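Search posts Search Go

Till Meinecke
Four days in Wusitz, posted as I went. August.

1/ Bus from Plorkport leaves at 7:40 from the stand behind the post office. Pay the driver, coins or card. 36 stops if you take the slow one, so ask for the express.

2/ Day one is the old town on foot. Start at the north gate, follow the wall to the grain market, then the town museum. The museum shuts for lunch from 12 to 2.

3/ The church tower has 192 steps and no handrail on the last stretch. View goes as far as the reservoir.

4/ Day two: Stirkent, the ruined fort across the river. The ferry runs every half hour. Bring water, the kiosk up there was closed both times I went.

5/ Stayed at the Fuchs guesthouse. Plain rooms, wooden furniture, breakfast from 6:30. Ask for the courtyard side if you sleep light.

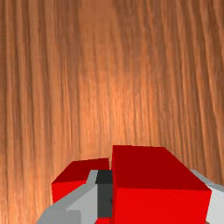
6/ Day three: the ridge path. High point is 458 meters. Marked in yellow until the quarry, then follow the fence down to the road.

7/ Day four I did laundry and caught the 3 pm bus back.

Comments

hillwalker_b: Is the ridge path OK in sneakers?

Till Meinecke: Yes if it's dry. The part by the quarry is gravel.

marnie: Express doesn't run on holidays, check the board.

Contact | Copyright | Back to top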